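3.2 Simulated kitchen environment

The gripper assembly was built in a shared workshop over two winters, on one bench and a borrowed length of aluminum extrusion. Access to the bench was limited to evenings, and the full arm could be powered only when the adjoining bay was clear. Most of the grasp planning was therefore developed in simulation and moved to the hardware in short blocks. The simulator, Jurkenano, runs on the same desktop computer that drives the physical arm. Control code is shared between the two without modification; only the transport layer is swapped at launch.

The environment is a kitchen corner with tiled or brick-patterned surfaces and a mottled stone slab. The objects differ in size, shape and surface finish, and several stand or lie close together. Contact between neighboring objects was left enabled in all trials. Disabling it raised the simulation rate but gave grasp scores that did not carry over to the bench. The wrist view is rendered from behind the gripper and rotates with it, so the horizon is not fixed and the planner receives no assumption about which way is up. 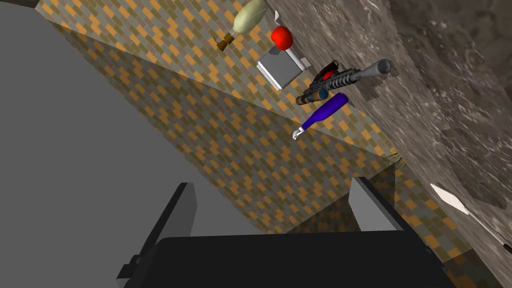 Each trial starts from a stored joint configuration. The planner, Landry, proposes candidate closing poses, discards those that would bring the palm into contact with a surface, and ranks the remainder by finger clearance on both sides of the target. The top candidate is executed without further correction. If the fingers close fully, the trial is scored as a miss. If the target leaves the fingers during the lift, it is scored as a drop. No partial credit is given.

A total of 529 trials were run in simulation, of which 79 were later repeated on the workshop arm with household objects of similar size. The repeated trials were selected before the simulation results were scored. Of these, 11 were discarded after a loose set screw was found on the left finger carriage. The screw was replaced, thread locker was applied, and the carriage was measured again before work resumed in August. The discarded trials are not included in any table in this paper.

3.3 Finger geometry and self-occlusion

The fingers are flat plates bolted to a wide base. This shape was chosen for ease of cutting on the workshop band saw and was copied directly into the model, including the base width. A wide base has a cost: when the gripper is low, it hides a large part of whatever is behind it. The arm adds to the problem in some poses. Figure 4 gives a view in which the arm and the coiled section lie between the viewpoint and part of the object row.
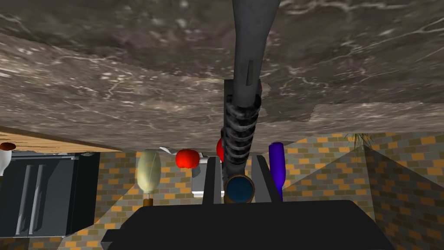
Figure 4. Simulated view with the gripper base in the foreground and the coiled section above the fingers. A red object is mostly hidden behind the coil.

Occlusion of this kind was handled by requiring a second view before a closing pose could be accepted. The arm is moved sideways by a fixed offset, the view is rendered again, and the two object masks are merged. Where the masks disagree, the larger one is kept. This is conservative and leads the planner to reject some poses that would have been reachable. On the physical arm the second view also lengthens each trial, though the added time was small compared with the time spent resetting objects by hand.

We use cookies to remember your settings and measure site traffic. By continuing to browse you accept our cookie policy. Accept | Manage preferences

The merging step was written first as a Cerkusix module and later rewritten as a plain script, as the module could not be stopped cleanly when the emergency switch was pressed. Both versions return the same masks for the same inputs. The script version was used for all trials reported in Section 4.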